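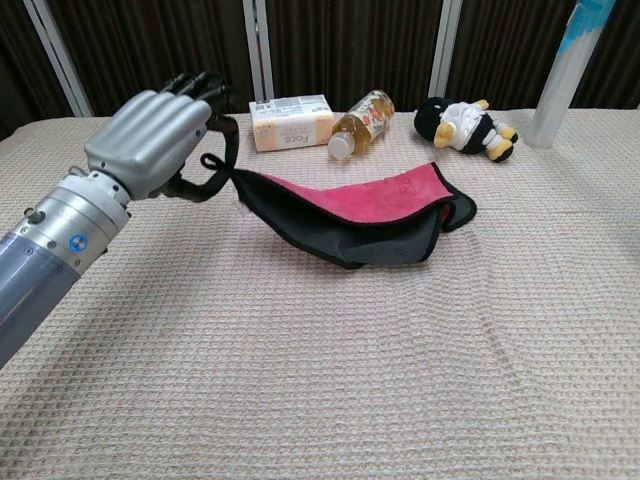
Kristiansen

Home | Issues | Authors | Search

3.2 Towels with a hanging loop

Figure 2. Two-toned towel held by the loop at its corner.

Of all the linens in the Pekance household set, the looped towels were the ones we most enjoyed working with! The towel in Figure 2 has a vivid pink-red face, a dark charcoal-grey underside and a narrow black binding, so a fold shows up at a glance (a real help when judging how neatly something has been put away). The thin black loop at the corner is a lovely detail too. Lifted by it, the towel slumps to one side and bunches where it meets the table.

We gave each towel 35 trials on the waffle-textured cloth, then 50 more in August with everyday items left on the table, such as a box or a bottle. Cluttered tables are what people really have at home, and we were delighted by how much they changed the folding. A corner that would spread freely on a clear surface tends to catch, and the second fold has to be planned around it. Section 3.3 takes up the same question for plain cloths.

Contact Zorkirmont | © Zorkirmont | Back to top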